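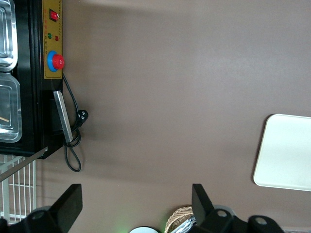 Robots that handle food equipment have to work around machines that were built for people, and the July visit was set up so that you could see what this means in practice. We spent the afternoon at the Haslinger test kitchen, where Declan Brophy and his group run their demonstrations. Before any arm motion was shown, he asked us to look at the appliance the way the robot would meet it. The yellow control panel has a small red rocker switch at the top, a green light and a red light below it, and a large red emergency stop on a blue collar further down. A person tells those apart at a glance. For a robot, the switch and the stop are both red things to be pressed, and they differ mostly in size and shape. Keep this in mind when you get to the questions on labeling in Section 4.

1. Before the demonstration

The visit started with a safety talk. Visitors stand behind the floor line while the arm has power. One person holds the arm's own stop button for the whole run and does nothing else. The emergency stop on an appliance stops the appliance. It does not stop the arm. Several of you asked about this afterward, so to repeat it: two machines, two stops, and you need to know which is which before you start.

Declan also explained how the kitchen is organized. The arm is programmed through Tomby, the in-house task software. Tomby keeps a list of steps, and each step has a start condition and an end condition. If the end condition is not met, the arm holds its position and waits for a person. It does not guess at the next step.

2. Grippers and small parts

The group uses flat two-finger grippers for most kitchen work. Flat fingers are easy to clean and fit into narrow gaps, but they are poor at holding round things. Compare how you would pick up a thin wooden stick from the bottom of a steel container with how you would pick up a ball. The stick lies flat, so the fingertips have to get under it or close on it from both sides, and the wall of the container gets in the way.

Foil is a separate problem. A crumpled piece has no fixed shape, and it changes again when it is squeezed. The group tried softer finger pads from Prultex for this. Declan's view is that they help with grip but wear out too quickly on metal rims. The pads are rated for 400 cycles and are changed at that point whatever they look like.

3. Cords and racks

Cords came up more than any other subject. A loose power cord can lie one way in the morning and another way after lunch, and an arm that sweeps low over the table can catch it. The rule in this kitchen is that a person checks where the cord and plug are lying before each run. Wire racks cause trouble for a different reason – depth cameras see partly through them and may report the table in place of the rack.

4. Work for next time

Read the Ovau case in the course pack, pages 2 to 9. Then write one page on the following:

Pick one control on a kitchen appliance you know. Say how a person finds it, and what a robot would need in order to find it.

Say which stops should be connected to each other, and which should stay separate.

Bring your page to Room 106. Those who missed the visit can do the same work with any appliance at home – leave it unplugged.

Filed under: Course Handouts, Site Visits, Robotics

Questions about this handout? Contact the course office | Back to top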